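Bits and bobs from the bench
May 2020

A few of you wrote in after the March issue asking if I'd ever get round to the Firnlow hand-held grippers, so I've finally had a proper fortnight with a pair. Ingvar Gunnlaugsson at Traro does the hire side and he'll let you have two for 62 pounds a week, or you can buy the pair outright for 277 if you think you'll keep at it.

I went for the hire. You hold one in each hand and do ordinary jobs with them while they record, and the idea is that an arm can be taught from it later. First impression – they're chunkier than I'd pictured! My wrists knew all about it after the first evening. By the end of the second I'd stopped squeezing everything as if it owed me money, and fruit and veg became my favourite practice stuff (eggs I have left well alone, thank you).

I managed some 92 goes over the fortnight and kept most of them. The blue pads are the bit I'd praise most, they give a nice sure hold on round things. Carrots are fiddlier for me, I keep picking them up too near one end and then they want to swing round. The booklet is thin, and the page on charging could do with a rewrite, but Ingvar answers emails quickly and didn't mind my daft questions.

Would I buy? Probably, if the price came down a little. Hartley have asked to borrow the Plakik set next, so more on that when I get it back. 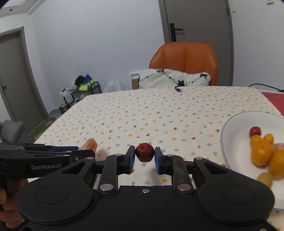 A small red apple in one gripper, a carrot in the other.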